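Knocking in the wall at the old Rustton feed store, same time every night

Posted in October by Rachid El Khatib

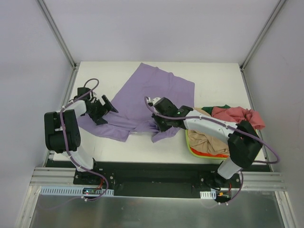
Photo: Sajib Fakir

I have keys to the former Rustton feed store, the brick building on Sivakumar Street that people say is haunted by a bookkeeper. The story has her walking the upstairs hall and rapping on the office wall. I don't hold a position on the bookkeeper. I do want to identify the rapping.

Details: it starts at 2:10 a.m., give or take a few minutes. Between five and nine knocks, evenly spaced at first, then slower. It comes from the north wall of the upstairs office at chest height. I have recorded it on four nights with a Jistik recorder set on the floor. The heat is steam, one pipe, with a boiler in the basement. The boiler was replaced in 2000. The wall has no radiator on it, but there may be a riser inside. There were no knocks on the one night the boiler was switched off, though I left at 3 and can't speak for the rest of that night.

Has anyone here logged a similar pattern, and what is the cheapest way to rule the pipe in or out?

Adis
Sounds like a riser expanding against a framing notch. The knocks slow down as the pipe nears its final temperature, which matches what you wrote. Find out what the thermostat does overnight. If there is a setback that ends at 2:00, you have most of your answer.

To test it, tape a contact thermometer to the riser in the basement, as close to the ceiling as you can reach, and log it once a minute. Put the recorder upstairs and set both clocks from the same phone. On my own system the knocking began when the pipe passed 119 degrees F and was done well before it reached full steam temperature. Yours will differ. What matters is whether the first knock lands at the same pipe temperature each night. Then move the thermostat schedule by one hour. If the knocks move with it, it's the pipe.

One night with the boiler off is not enough. Do three, and leave the recorder running until morning.

Sivakumar Street Neighbor
My aunt worked there and she heard it in the summer too, with no heat on. She said it was always on a Saturday. Don't go up there alone.

Jistik user 122
Check the gain setting. On automatic gain the recorder turns itself up in a quiet room and a small tick will play back like a fist on a door. Set it to manual and make a reference knock at the start of each file. Also high-pass it at 300 Hz and listen again. Pipe ticks on mine survived the filter and truck rumble did not. For the summer report you would need a recording from summer.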